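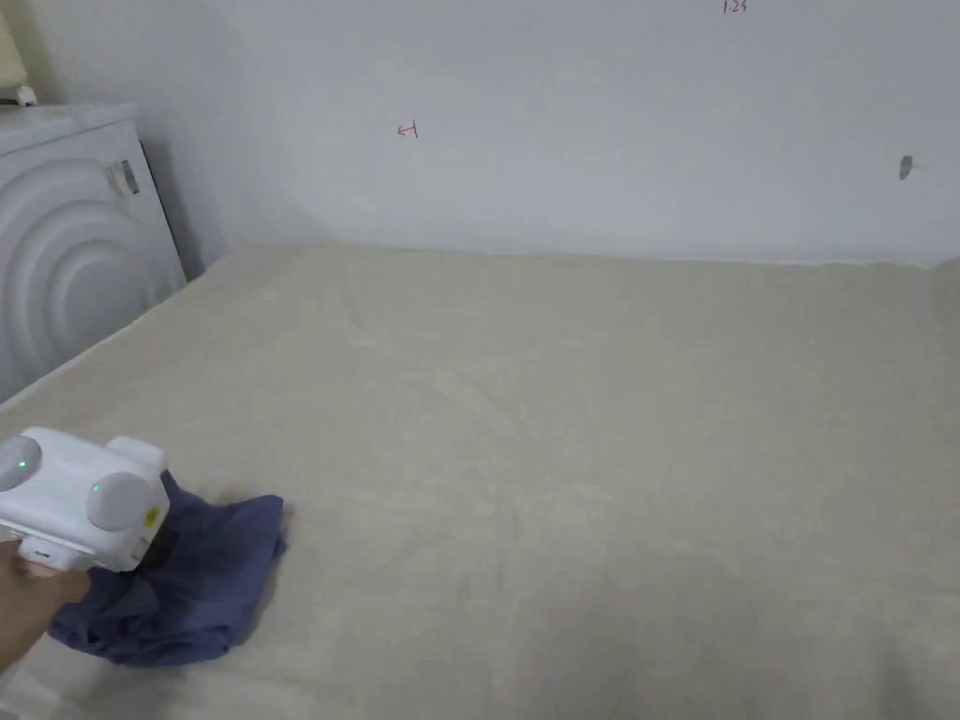
Anum Sethi asked after the last round whether the linen room has to be checked as well as the laundry, as the two have separate doors and separate keys. Yes, both, on the same sheet.

Dralside Guest House
Laundry and linen room inspection, 2018-01-28
Checked by: Gilles Lemaire
Previous check: September

1. Dryer lint screens
OK. Both clean. Please keep emptying them after every load, including short ones.

2. Dryer exhaust duct
Needs work. Duct is crushed behind dryer 2. Rukhsana Mughal to book the repair. Dryer 2 is tagged out until then.

3. Washer hoses and taps
OK. No drips. Hose on the left washer is starting to crack near the collar, so replace it at the next service.

4. Floor drain
OK. Grate lifted and rinsed.

5. Chemical storage
Needs work. Bleach was on the same shelf as the descaler. Moved during the check. Labels on the decanted bottles are faded and have to be rewritten.

6. Fire extinguisher
OK. Gauge in the green, pin and seal in place. Tag 412.

7. Smoke alarm
OK. Tested by button.

8. Linen shelving
Partly OK. Top shelf is overloaded with doonas and leans away from the wall. Heavy items go at the bottom. Wall bracket to be refitted.

9. Sheets and towels
OK. 26 fitted sheets withdrawn for worn elastic. They can be cut up for rags.

10. Ironing area
OK. Cord and plug undamaged. Su-chen Wan would like a second power point so the cord doesn't cross the walkway. Agreed, quote requested.

11. Exit path
Needs work. Trolley parked across the back door. Cleared on the spot. It lives beside the sink.

12. First aid kit
Burn gel out of date. Everything else fine. Reorder on the Bonau account.

Washer cycle counter at time of check: 1,259

Items 2, 5 and 8 stay open. Initial and date them here when done, and leave the sheet on the hook inside the linen room door.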